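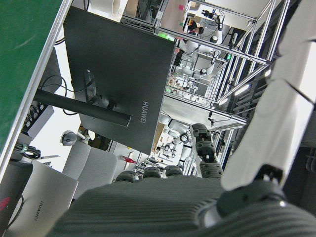
手腕小相机里的工位：近处是灰色的灵巧手，再过去是显示器，远处铝型材架子里还有白色的机械臂。

来 Flurlow 项目做遥操作已经有一阵子了，一直说要写写，一直拖。昨晚把一月份的记录整理了一遍，发现我们组攒下来的示教已经有 1,928 条，突然就很想打字，那就写吧！

先说我每天在干嘛。戴上手套，站到操作位，我的手怎么动，那头的机械手就怎么动。我把一件事从头到尾做一遍，系统把手指的角度、手臂的姿态和几路相机画面一起存下来，算一条。然后复位，再做一遍，再复位。听着挺枯燥对吧？我入职前也这么想，结果第一天下班在地铁上还在比划怎么捏一颗螺母，旁边的大姐往边上挪了挪。

手套用的是 Riketti，手指弯曲跟得很快，拇指对掌要多花点时间标定。我手偏小，刚开始每次标完，虚拟手的小指都翘着，像端着茶杯。后来摸索出一个办法：标定前先攥拳几次，再把指尖一个一个按实，动作慢一点，最后做“捏”的姿势时停久一些。现在基本一次就过。如果你也手小，可以试试，顺便把手腕那条带子再紧一格。

目前排在我名下的任务有 9 个，最喜欢的是收线。就是把一截散着的软线捋顺，绕成圈，再放进盒子里。人做这个根本不过脑子，换成隔着手套指挥一只机械手，每一步都要重新想：哪根手指负责压，哪根负责带，绕到第几圈该松一下让线自己回弹。我前面几十条做得特别拧巴，回看的时候都不好意思，手腕一直在抖，线圈绕得像泡面。后来同组的前辈说了一句，你别想着“操作它”，就当那是你自己的手，只是戴了很厚的手套。从那以后顺多了。

最不喜欢的是拧瓶盖。倒不算难，就是我总忍不住用人的习惯，手腕一转到底，机械臂那边可没有这么随和，转到限位就停住，我的手还在往前走，两边一下子就错开了。现在的做法是小角度，拧一点，松开，回来，再拧一点。节奏像给老式闹钟上发条，习惯了还挺解压的。

再说说看哪里。新人几乎都会盯着正前方那块大画面，我也是。正面视角看大动作很舒服，手往哪边去、离桌子还有多远，一眼就有数。可是一到指尖要接触东西的时候，正面画面常常被手背挡得严严实实，这时候就得看手腕上那一路。

手腕视角刚看会晕，真的会晕。手一歪，整个房间跟着歪，显示器斜着，椅子斜着，天花板上的灯跑到一边去了。我第一周下午经常要去走廊站一会儿。适应的诀窍是别去看房间，只看手指和要抓的东西之间那一小块，背景随它怎么转。等哪天你发现自己看着一个斜得离谱的画面，手上却知道往哪边去，那一刻特别爽，跟学会骑车差不多！

还有一点是我做了很久才体会到的：示教的时候我看得见的，机器以后不一定看得见。比如我偷偷抬眼看了一下真实的桌面，确认杯子在哪，然后手就过去了。人觉得没毛病，可相机画面里那一刻什么线索都没有，等于在教它瞎猜。所以现在我给自己定了规矩，开始录制后眼睛只看屏幕，屏幕里找不到就先转手腕去找，把“找”这个动作也录进去。这样一条会长一点，但我心里踏实。

说到长短，我们内部为这个讨论过好多次。有人喜欢干净利落的，一气呵成；我属于另一派，觉得小失误之后再救回来的那种也很有价值。抓滑了，停一下，换个角度重新抓，这样的过程多珍贵啊。当然前提是真的滑了，演出来的失误一眼就能看出来，手指会犹豫得很假（我试过，被退回来了，哈哈）。

一天的量，我给自己的目标是 100 条短任务。状态好的时候午饭前就能过半，状态不好就少做，绝不硬凑。累的时候手指会“糊”，食指和中指粘在一起动，自己感觉不到，回放才看得出来。我现在每做 2 小时一定摘手套，洗手，喝水，看看窗外，顺便把手套里衬翻出来晾一下。里衬这事请务必重视，夏天的话……不说了。

工位本身也有讲究。Lengyel 那边的同事过来交流时，带了他们的一套复位清单，我抄了一份改成自己的版本，贴在手边：

手臂回到起始姿态，手指全部张开
物体摆回随机位置，别总摆在顺手的地方
桌上不相关的杂物，偶尔换换位置
看一眼每路相机有没有歪
线缆从手臂的活动范围里拨开
任务名再读一遍

最后那条是血泪教训。有一次我兴高采烈地做了一上午“把方块放进左边盒子”，做完才发现任务名写的是右边。一整批全部改标签，下午就这么没了。

第二条也想多说两句。人太容易偷懒了，手会自动把东西放回最好抓的位置，朝向也总是那一个。我后来用手机摇骰子决定放哪块区域，摇到角落就老老实实放角落。角落里抓东西手臂要伸得很别扭，姿态难看，可我觉得那些恰恰最该教。

上周模型第一次在收线任务上自己跑，我站在旁边看，两只手不由自主地跟着动。它绕第二圈之前停了一下，让线弹回来，然后接着绕。那个停顿是我的！我绕线就是这个节奏！当场喊出声，隔壁还以为哪里撞了。虽然最后放盒子的时候偏了，线圈挂在盒沿上，我还是高兴了一整天。之后几次有好有坏，放盒子这一步肯定还要补数据，我已经把它排进去了，打算从盒子歪着放的情况开始录。

有朋友问做这个要不要会编程。我自己只会一点点脚本，主要用来改文件名和检查有没有丢帧。更有用的是耐心，还有愿意看自己的回放。我之前学过几年陶艺，感觉帮助很大，知道手上使劲和东西受力之间差着一层，急不来。打游戏的同事上手也快，不过他们一开始动作普遍太猛，需要降降速。

接下来要换一批 Famodton 的指尖套，据说摩擦大一些，捏薄片会容易很多。我对纸片任务积怨已久，已经迫不及待了。换完要重新标定，之前的手感估计得丢掉一部分，等我用上几天再来写。想看双手配合的那位读者，你的留言我看到了，叠毛巾排在下个月，到时候单独开一篇。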